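Last updated: Wednesday
Filed under: Bench notes / Down & insulation

Re-loft trials, second batch. Carrying on from the Serari fill sheet.

Balance drifting again before lunch. Re-zeroed, repeated the first two weighings, kept the second set. The earlier numbers are struck through on the sheet but still readable.

Fill is the Tuhiwai gray duck, same sack as before. Cylinder test after steam conditioning: plunger settled at 82 on the side scale. Without conditioning it stopped lower and the reading wandered, so unconditioned results should not be compared with anything in the July table.

Wash: front loader, Greltex down soap, no softener, extra rinse. Spin at 3000 is the extractor, not the washer. The washer label is misleading and somebody should fix it. Clumps after extraction were fist-sized at the hem and smaller at the shoulders. Broken up by hand through the shell before the dryer.

Dryer on low, 7 cycles, turned inside out halfway. Hem baffles are the last to come back every time. Cuffs hold moisture at the elastic, so check those with the probe and ignore how the body panels feel.

Seam leakage: counted on the black cloth only. The Werus thread seams shed less than the old ones, but needle size changed at the same time, so the comparison is no good. Redo with the old needle.

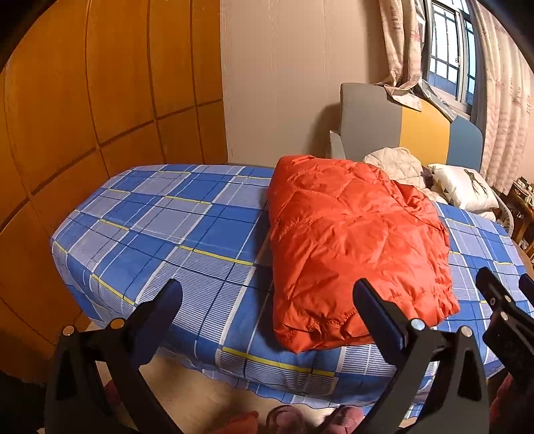

Orange down jacket, quilted shell, on blue plaid fitted sheet.

Loft gauge reads low if the jacket is measured bunched. Lay flat, sleeves out, shake twice, wait, then lower the plate. Measure at center back and at the hem, and log them separately.

To do:
- recalibrate balance
- old needle, Werus thread, same fabric
- more soap
- ask Serari whether their fill weights include the collar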